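Search this site Go Menu

Teaching by Hand: Gallery

Javard runs a small teaching bench where people show a robot arm a household task and the arm's movements are recorded as they go. The task in this set is sorting and stacking plastic bowls and cups on a green cloth. Yaqin Shi wrote the task list, which has 11 layouts. Each layout is shown 19 times, with the pieces moved a little between runs. Click any picture for the larger version.

Layout: remote and bowls

The remote control is on the table with the bowls for this one. The gripper is down low over a purple-and-blue piece, with the lime-green and purple bowls off to the right. 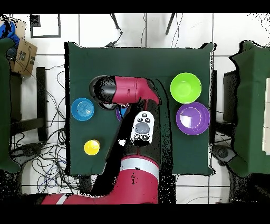 Layout: nested stack

Nesting takes a slower hand than picking up. The operator has to hold the tilt steady and come down over the middle of the stack.

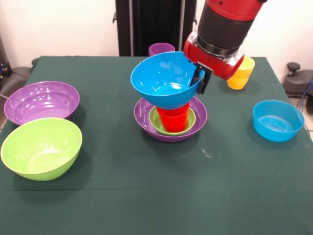 Reading time: 1 min

The gripper has the blue bowl by its rim, over a red cup standing in a green bowl, with a wide purple bowl under both. Runs where the stack tips are kept and marked as failed. Notes on the marking scheme are on the Brorkix page.

Related

Entwistle drawer task: gallery
Brorkix: how we label a run
Eltent hand controller, setup notes
Folding towels, June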